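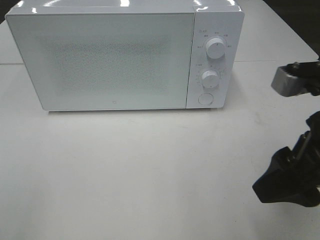 Bench microwave, two knobs and a door button. Front view on the gray table.

Ostia Workshop Notebook
March 24, 2019
Posted by the bench desk

Search this notebook Go Advanced

Wax and dye day. I've been wanting to write this one up properly, because the little white microwave has become my favorite thing in the room and I keep telling people so in the hallway instead of putting it on paper.

First, the controls, for anyone from Cultano who comes over to use it. The small print around the top knob is hard to read, even with your nose up to it, so don't bother trying. Top knob is power. Lower knob is the timer. The round button at the bottom opens the door. That's the whole machine! No keypad, no clock flashing midnight at you, no menu to back out of with dye on your gloves. I can set it with a knuckle.

The timer knob is squeezed up at the low end, so short times are fussy. What works is turning it well past where you want it and then coming back down to the mark. I got much more even results that way than by creeping up from zero. If you need anything under a minute, use the wall timer and open the door by hand when it rings. I did that for all the small test jars today and it was fine.

Now the good part. We tried the soy wax in the glass measuring jug, 74 grams at a time, on the second lowest power setting. Last month I was doing this in a water bath on the hot plate and spending half the afternoon topping up the water. Today: short burst, stir, short burst, stir, pour. The wax went clear from the outside in, with a soft white lump left in the middle that finished melting on its own while I stirred. I love that moment, it goes from slush to something like apple juice in a few turns of the stick.

Notes on the wax, while I remember:

Flakes melt more evenly than chunks. The chunks from the old Kiltari bag left hard bits at the bottom of the jug and I had to fish them out with a fork.

Stir all the way down the sides. The jug looks done before it is.

Scent goes in after the jug comes out, never before. I put it in early once today, to see, and the whole room smelled wonderful and the candle smelled of nothing.

Color chips: shave them. A whole chip sits there sulking and then stains one corner.

Thermometer in after every burst, not every other one. I skipped one and overshot, and that batch came out with a frosty top. Still usable for the tea light tray.

After lunch I switched to dyeing the wool samples for the Tawhiri blanket, and this is where I got carried away. Each skein was soaked first, squeezed out, laid in the flat glass dish, and painted with dye from the squeeze bottles. Cover on, corner lifted for the steam. Then heat for 2 minutes, rest for 2, and again until the water in the dish ran clear. Most of them took three rounds. The dark blue took 5, and I still got a bit of color in the rinse, so there's more vinegar to go in next time.

The rest matters a lot more than I'd thought. I tried one skein straight through with no rest and the middle felted, you can feel a stiff patch about as long as a finger. The rested ones are soft the whole way along. I have pinned the felted one to the sample board next to a good one so you can feel the difference yourselves. Please do, it's a really nice lesson in the hand.

The colors! The yellow and the gray bled into each other at the fold and made a kind of lichen green I would never have mixed on purpose. I wrote down the amounts right away this time. Yellow and gray stock are both the 1 percent mix, equal squirts, laid side by side with a finger's width of bare wool between. The bare strip is where the green shows up. I'd like to see a whole blanket border in that color. The rust was flatter than I hoped. It looked rich in the bottle and dried to something like weak tea. Might be the water here, might be that I was stingy. I'll double it and see.

Things that didn't go so well. The paper towel under the dish was a bad idea, it soaked up the drips and then glued itself to the glass. Use the silicone mat. Also the big dish won't turn freely inside, it catches at the corners, so anything dyed in it comes out stronger on one side. Stick to the medium dish, or turn it by hand at each rest. I did one of each and the turned one is nearly as even as the medium dish.

Usual rules, same as on the shelf list. Nothing for eating goes in this microwave, ever, and none of the jugs or dishes go back to the kitchen. Wipe the inside after dye while it's still warm, it comes off with a damp rag then and needs real scrubbing the next day. Don't let wax cool on the door seam either. Leave the door shut and the timer at zero when you're done. If the jug is in there with wax you want to keep, put a note on the door.

Supplies: soy flakes fine for now. Vinegar low. Squeeze bottle tips, we are down to the clogged ones. Wicks, I've put in for a box of 1,000, which sounds silly but the price per wick drops so much that it would be sillier to buy the small bag again. Wool for the second half of the blanket samples should be here in April.

Next time I want to try the wax and the wool on the same power setting, just to have one number to write on the wall card. I also want to melt beeswax with the soy, half and half, and find out if the frosting goes away. And a second go at the lichen green, on the thicker yarn, with the bare strip a bit wider. The first skein is drying on the rack by the window if anyone wants a look. Mind the drips.

Contact the workshop | © 2019 Ostia Workshop | Back to top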